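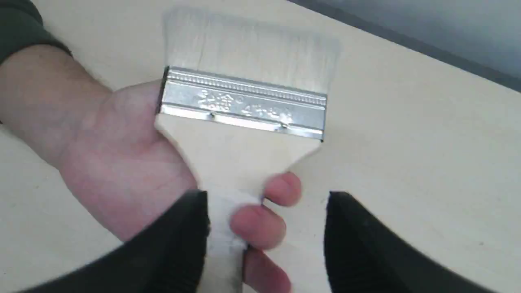

Cheap flat brushes, are they any good for oil?

Fletau Forum > Workshop and Decorating > Brushes, rollers and pads

tansy_shed
Posts: 1392
Hello all, me again with another brush question. I've got the garden bench and a long run of shelf to do with Udeck (the clear one) before we have people round in May, and I'd rather not wreck my good brushes on it. So I've been buying cheap wide flat ones, the white bristle sort with the bare wood handle and a tin band that has a little row of beading along the top. Two rivets in the face, lettering pressed into the metal, no paint or varnish on the handle at all. You must have all seen them.

I love how they look, I'll admit that. But can you get a decent finish with one? The bristles feel soft enough to me, softer than I expected for the money, and I'm half tempted to just crack on.

moleskin
Used them for years for creosote, glue, dusting out window tracks. Wouldn't go near a bench I cared about. They moult like a spaniel and you spend the evening picking hairs out of the finish with tweezers.

pargeter7
Disagree with moleskin there. They moult if you use them straight out of the packet. Slap it against your palm a good few times, comb it through with your fingers, wash it in warm soapy water, let it dry flat overnight, then slap it again. Mine have done 18 fence panels between them and I doubt I lost more than a pinch of hairs after the first panel.

moleskin
A fence isn't a bench though, is it? Nobody sits on a fence with their nose up against it.

tansy_shed
Ha, you've not met my neighbours!

Okay, I've done the slapping. It's strangely satisfying and a few did come loose, though nothing like a spaniel. Washing next. What I want to know now is what to do about the handle. Bare wood soaks up everything, and when I've cleaned the last few in white spirit the wood has gone grey and furry, and one got wobbly in the band. Do you seal yours? I was thinking a quick wipe of the same oil, from just under the metal down to where it narrows, and leaving the very end bare so I can stand it in something while it dries.

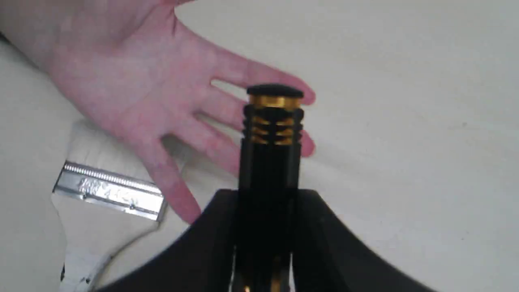 Vasiliki Dimitriou
Oil is fine but you're oiling the wrong bit! The grip will look after itself, your hands will polish it in no time. The wobble comes from water getting up inside the metal, the wood swells, then it dries and shrinks, and then the rivets are doing all the work. So never stand them in a jar up to the metal. Bristles only, and hang the brush up if you can. I drill a small hole through the end of the handle and thread a wire through, and it sits across the top of the jar.

pargeter7
Seconded on the wire. A clothes peg does the same job if you haven't a drill handy.

moleskin
Or buy one proper brush from Stusix, clean it after each use and stop faffing. I've had mine 7 years.

tansy_shed
I do have a proper one, moleskin, it's a Ververidis and it cost me more than the oil did, and that's exactly why it isn't going near the bench :)

Vasiliki, that makes so much sense. The wobbly one did spend a whole weekend in a jam jar, up to its neck. Poor thing. I've demoted it to sweeping crumbs off the workbench.

gannet_on_toast
Can I put a word in about the width? People buy the widest one going because it looks quicker, then wonder why they get runs along the edges of the slats. Something about as wide as the slat or a bit under is what you're after. Load just the tips, go with the grain, and don't go back over it once it starts to drag.

moleskin
Agree with all of that, for once.

tansy_shed
Good point, mine is wider than the slats so I'll keep it for the shelf. Narrower one on order from Fletau.

Small update for 31st March: washed, dried flat, slapped again, hardly a hair. I've done a test patch on the underside of the shelf and I'm really pleased, there's one stray bristle and I got it out with a fingernail. Second coat tomorrow if the first isn't tacky.

Only other lesson is about clothes. Fluff shows up in oil every bit as much as bristle does, so I need to dig out a smooth old shirt before I touch the top side.
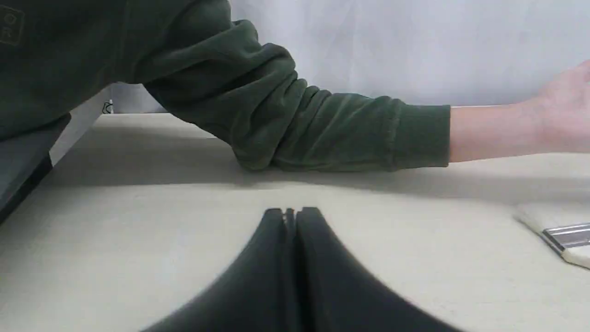 The green fleece, forearm bare past the cuff. Lovely and warm, terrible near wet oil.

gannet_on_toast
Cotton shirt, sleeves rolled past the elbow. I ruined a tabletop once with a mohair jumper, had to rub the whole thing back.

pargeter7
How long are you leaving between coats? The tin says one thing but it's still chilly in my shed and I always give it an extra night.

tansy_shed
Extra night it is then, it's freezing in here.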